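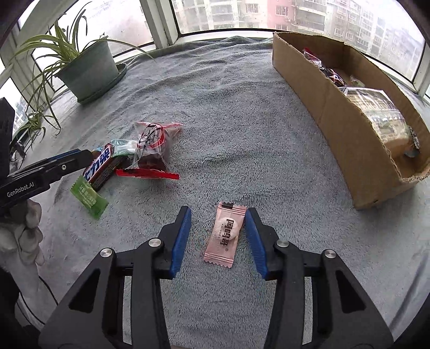
Minutes of the Quezada Lane Allotment and Garden Society, November meeting

Present: Ximena Insaurralde (chair), Aldana Sosa (minutes), Agustina Figueroa, Delia Medina, and a good number of plot holders who came out in spite of the rain and were very welcome.
Apologies: Deisy Ríos, who is nursing a bad knee. Everybody sends their love and hopes she'll be back among her leeks before long.

The meeting opened at 7.15 pm in the upstairs room, once the kettle had been persuaded.

1. Minutes of the last meeting
These were read and agreed, with one correction. It was Delia's russet apple that won the tasting in the autumn, and it had gone down as Agustina's. Agustina said she had been enjoying the congratulations and was sorry to give them back.

2. Money
Ximena reported a balance of £3,287, a little healthier than she had feared in the summer, when the pump went and the hedge had to be cut twice. The plant sale did very nicely and thanks are due to everyone who potted up, carried, priced and stood about in that wind. Rents are all in apart from two, and Ximena will have a quiet word. It was agreed to leave the rents as they are for the coming year.

3. Water
We had a long talk about water, as we generally do. The bottom tank by the gate is still losing water at the seam, and Delia has had a price from Kosteo for a new one, delivered but not fitted. Several people felt the old tank could be patched for another season. Others remembered saying exactly that last year. After some friendly back and forth it was put to a vote and the new tank was carried, 11 in favour and 2 against. Delia will place the order and ask whether they can bring it down the lane in a small van, as the last lorry took a good deal of the verge with it.
The taps will be turned off at the end of the month. Please empty your hoses and bring them in.

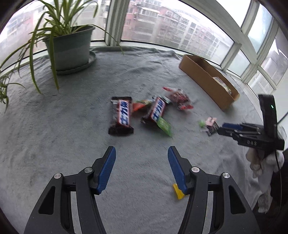

Agustina also asked that lids be put back on the butts after use, as she has now fished out one hedgehog (alive, and rather cross) and would sooner not do it again.

4. Seed order
The joint order goes in to Mistari before Christmas, and the list is pinned up inside the shed door. Please write clearly! Last year one entry was read as parsnips and turned out to have been parsley, and we had enough parsnip seed for the whole county. Broad beans and onion sets will be bought in bulk and shared out on the morning of the seed swap. There was a request for more flowers, sweet peas especially, and this was warmly received.

5. Vacant plots
There are 6 names on the waiting list. Plot nine is free now and the half plot beside the compost bays will be free in the new year. Aldana suggested splitting plot nine, so that two newcomers could make a start on something a bit less daunting, and this was agreed after some thought about where the path would go. It is badly overgrown with couch grass along the fence side, and Delia has kindly offered to show the new people how to fork it out – she asks only that they don't rotavate it first.

6. Compost and bonfires
Zivley have confirmed they will drop another load of leaf mould by the gate. Help yourselves, but please leave some for those who can't get down during the day. Bonfires are allowed again until the spring, after dusk only, and do look underneath before you light anything. Cooked food is still turning up in the left-hand bay and it must stop, as the rats are very grateful for it.

7. Any other business
The lock on the shed is stiff and wants oiling. Ximena will see to it.
A pair of green gloves and a good trowel were found by the bean rows and are on the shelf.
Agustina would like somebody to share the job of the newsletter with her, even if it's only chasing people for recipes. Have a word with her if you're at all tempted.
A card for Deisy went round and was signed by all present.

The meeting closed at 8.50 pm. The next one will be in the new year, same room, and Delia is bringing the quince jelly.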